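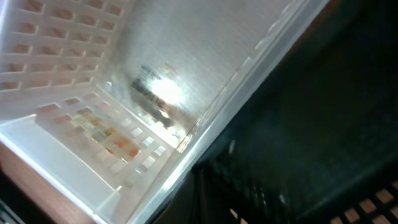 Wrist view over the white basket, black crate to the right.

Tetport Wrist Kit, reviewed
12 May 2026

Tetport sells this as a small camera and gripper set that "sees what your hand would see." It costs $760, plus $19 a month if you want the sorting software, and the sorting software is the only reason to buy it. I went in doubtful and I still am.

The camera itself is fine. Up close you get the grid of holes in the basket wall clearly enough, and the rim is crisp. Put a lamp overhead, though, and frosted plastic throws back a hard white spot. In the shot above it lands right beside some lettering and washes part of it out. I couldn't read that text from the picture, so I don't know why the sales page promises label reading "in any home lighting."

See-through containers are the bigger problem. Bright colors show through the basket floor from whatever is underneath, and the software kept offering to pick those things up. The gripper went down, met plastic, and stopped. Tetport's support told me to use solid bins. Fine, but the box has a perforated basket printed on it.

Dark crates are hit or miss. Against a black one I got a few ribs and a lot of murk. Turning up exposure helped there and made the glare worse.

Setup took me 2 evenings, mostly the mount, which has one screw you can't reach with the arm folded. The older Garketti kit is $300, has no sorting at all, and was running before dinner. Its picture is softer.

If your bins are solid and your lights are dim, maybe. I canceled the subscription and kept the camera.

Rating: 2 out of 5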